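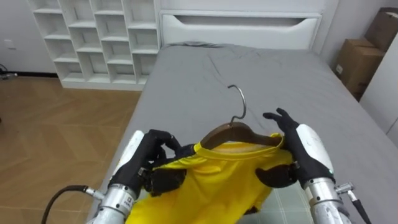 ハンガー掛けの作業。黄色いTシャツと木のハンガーを、両手で扱います。

Plostusについて

Plostusは、家庭の中の手仕事をロボットに教える会社です。ロボットの本体は作っていません。私たちが作るものは、手本です。人がロボットの腕を遠隔で動かし、または手を添えて直接動かし、服を掛ける、シーツをのばす、枕を置きなおす、などの仕事を最初から最後まで行います。その動きと映像を一緒に記録して、お客様の研究チームや開発チームに渡します。

本社はUrkamlowにあります。練習と記録のための部屋は、同じ町の別の建物の中にあり、社内ではClashamと呼んでいます。

始まりについて

会社を作ったとき、社員は3名でした。最初の仕事は、工場の部品を箱から箱へ移す手本でした。この仕事は順調でしたが、あるお客様から、洗濯した服をたたんだり掛けたりする手本も作れますか、という質問をいただきました。できますと答えましたが、実際に始めると、とても難しかったです。部品は毎回同じ形をしています。服は毎回ちがう形になります。同じ服でも、置き方によって襟の場所がわかりにくくなり、袖が下に隠れます。

その年の2月に、工場の仕事をやめて、布の仕事に集中することを決めました。今は社員が18名になり、そのうちの多くが操縦者です。

手本の作り方

手本の作り方には、二つの種類があります。

一つ目は遠隔操縦です。操縦者はロボットの頭にあるカメラの映像を見ながら、自分の腕と指を動かします。ロボットの腕と手が、その動きについてきます。両手を使う仕事は、ほとんどこの方法で記録します。

二つ目は、人がロボットの腕を持って、直接動かす方法です。ゆっくりした動きや、角度を正しく教えたい動きに向いています。例えば、ハンガーのフックをラックの棒に下ろすときの手首の角度は、最初にこの方法で確かめて、それから遠隔操縦で記録することがあります。

どちらの方法でも、操縦者は仕事の途中で考えこまないように、前もって自分の手で同じ作業をします。新しく入った人は、ロボットにさわる前に5日間、自分の手で服を掛ける練習をします。その後で、どちらの手が先に動いたか、どの指で布を押さえたかを紙に書きます。この紙は少し面倒ですが、操縦を始めてから役に立ちます。人間は、服を掛けるときに自分が何をしているか、あまり知りません。

Coetzeeプロジェクト

現在、いちばん大きい仕事はCoetzeeプロジェクトです。寝室の中の仕事を集める計画で、Clashamの寝室で記録をしています。ベッドの上で服をハンガーに通すこと、ハンガーを持ち上げること、物干しラックに掛けること、ラックから外してベッドに戻すことが主な内容です。

記録した手本は、3000件になりました。この数には、成功したものだけを入れています。失敗した手本も捨てないで、別の場所に保存しています。失敗から立ち直る動き、例えば肩から落ちた布をもう一度つかむ動きは、お客様からよく希望をいただく部分です。

寝室を選んだ理由について、ときどき質問を受けます。台所の仕事は、すでに多くの会社が手本を集めています。寝室の仕事は布が多く、机よりもやわらかい面の上で作業をします。ベッドは、押すと少し沈みます。ハンガーをベッドに置いて服を通そうとすると、ハンガーが布と一緒に動きます。硬い机の上で上手にできる操縦者も、ベッドの上ではやり方を変えなければなりません。

ラックに掛ける作業では、別の難しさがあります。フックは細いですし、カメラから見ると、服や自分の手がフックの前に来ることがあります。操縦者は、見えない時間に急いで動かさないことを学びます。少し手を引いて、見えてから、もう一度近づけます。私たちは、この「待つ」動作も手本の大切な一部だと考えています。

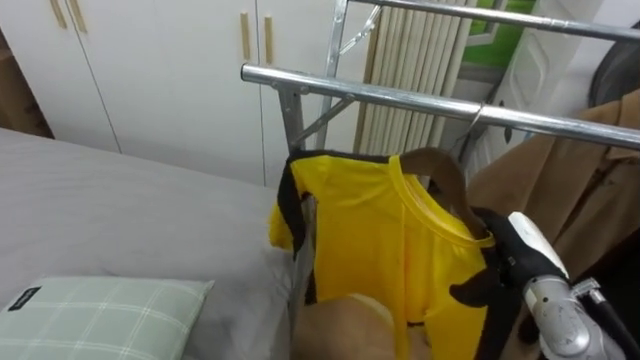 遠隔操縦は最初の一週間がいちばんつらかった、とある操縦者は話しています。自分の指では布の厚さがすぐわかるのに、画面の中では見た目だけで判断しなければならず、何度も強く握りすぎたそうです。その後、握る前に親指で布を軽く押して、しわの動きを見るようになってから楽になった、という話でした。今では、この方法を新しい人にも教えています。

操縦者の仕事について

操縦者になるために、技術の資格は必要ありません。クリーニング店で働いていた人、人形劇をしていた人、病院でベッドを整える仕事をしていた人がいます。ゲームが得意な人も応募してくださいますが、速く動かす習慣がある場合は、直すために少し時間がかかります。

一回の操縦は短く区切ります。腕を上げたままの姿勢が続きますので、休憩を必ず入れます。休憩の間は、別の操縦者が服の置き方を変えたり、ベッドのしわを変えたりします。いつも同じ状態から始めると、ロボットはその状態しか覚えません。服を裏返しに置く日もありますし、ハンガーを布の下に半分隠す日もあります。

記録の後には、確認の仕事があります。確認する人は、操縦した本人ではない人です。次のことを見ます。

襟が伸びていないこと
ハンガーが両方の肩に入っていること
作業の途中で、急な動きがないこと
映像と腕の記録の時間が合っていること

合わないものがあるときは、短いメモをつけて操縦者に戻します。メモには、悪いという言葉を書かない約束です。「右の肩がまだ入っていない」のように、見えたことだけを書きます。

道具と部屋

部屋は、普通の家に近い形にしています。壁もベッドも特別なものではありません。目印のシールを家具に貼ってほしいという希望もありますが、Coetzeeプロジェクトでは使わないことにしました。家庭の部屋には、そのような目印がないためです。

手は、五本の指があるものを使っています。指が多いと、操縦者は自分の手の感覚に近い形で動かせます。反対に、覚えることも増えます。使わない指をどこに置くか、という問題があるからです。片方の手がハンガーを持っている間、もう片方の手は、布の近くで開いたまま次の動きを準備します。

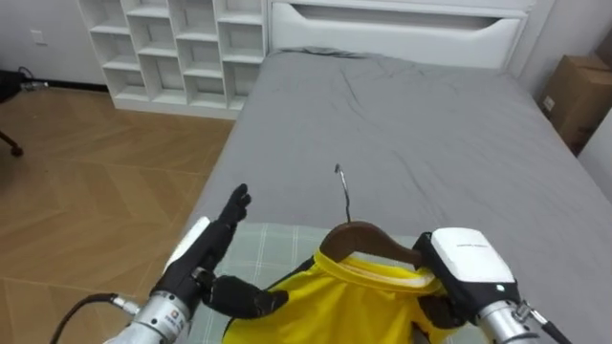 この準備の姿勢を決めるまでに、長い時間を使いました。手が布から遠すぎると、次につかむまでの動きが大きくなります。近すぎると、指の先が布に引っかかります。現在は操縦者の判断に任せて、距離を数字では決めていません。手本を比べてみると、人によって少しずつちがいますが、そのちがいも残しています。

腕と手の点検は、毎朝、記録を始める前に行います。ケーブルが腕の動きをじゃましていないか、指が全部最後まで開くか、両手の高さがそろっているかを確かめます。操縦者が自分で点検しますので、少しの変な音にもよく気がつきます。

お客様との約束

お客様に渡す手本には、作業の名前、始まりの状態、使った服の種類、操縦の方法を書いた説明をつけます。操縦者の名前は書きません。本人の声や顔も記録しません。

お客様の部屋に行って記録することは、今は行っていません。ご希望が多いのですが、個人の家には写してはいけないものがたくさんありますので、安全な方法が決まるまで待っていただいています。

これからの予定

次は、コートやシャツのように、前が開いている服を増やしたいと思っています。ボタンを留める作業は、今の私たちの操縦ではまだ時間がかかりすぎます。練習は始めましたが、お客様に渡せる手本はまだありません。ふとんカバーの交換についても相談を受けています。この作業は、腕がもっと広い範囲を動く必要があり、部屋の配置から考えなおしています。

見学と応募

Clashamの見学は、予約をしていただければできます。見学の方にも、短い時間ですが遠隔操縦を試していただきます。最初はTシャツを持ち上げるだけの作業です。動きやすい服でお越しください。

操縦者と確認担当者を募集しています。応募の方は、これまでに手を使ってしてきた仕事について、短い文章を書いて送ってください。日本語でも英語でもかまいません。返事は、書いた順番に読んでからお送りしますので、少しお時間をいただきます。

Plostus
本社：Urkamlow
記録室：Clasham（見学は予約制）
最終更新：2023年7月17日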